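Dravero Crewneck Sweatshirt, Heavyweight
Item 246
Team and Staff Apparel

The Dravero crewneck is supplied to schools, clubs and employers that require a durable outer layer for daily wear. It is cut for a regular fit and may be worn over a shirt or under a work jacket. Adult sizes run from XS to 3XL. Youth sizes are listed separately.

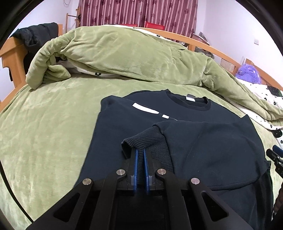 Fabric is a brushed cotton blend, washed before cutting to limit shrinkage. Collar, cuffs and hem are ribbed. Seams at the shoulder and armhole are double stitched.

Printing
White print is standard on dark garments. Artwork may be placed on the chest, back or sleeve and must be submitted as a vector file. A printed proof is issued to the customer for written approval. No order is released to the Plemside print room until that approval has been received.

Care
Machine wash cold, inside out, with similar colors. Tumble dry low. Do not iron directly on the print. Do not use bleach or fabric softener.
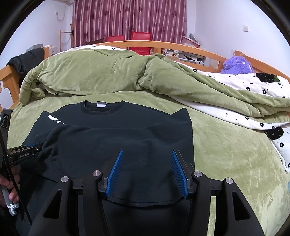

Ordering
The minimum order is 20 garments per design. Sizes may be mixed within an order. Reduced pricing applies at 1,000 garments and again at 2,000. Sample garments may be requested for sizing and must be returned unworn, with the neck label attached.

Printed garments are not eligible for return except in the case of a fault in manufacture. Claims should be submitted in writing with the order number.

Account inquiries: Etenesh Yilma, Jirkcombe office
Artwork and proofs: Declan Corrigan, Plemside print room

Prices effective 04/11/2019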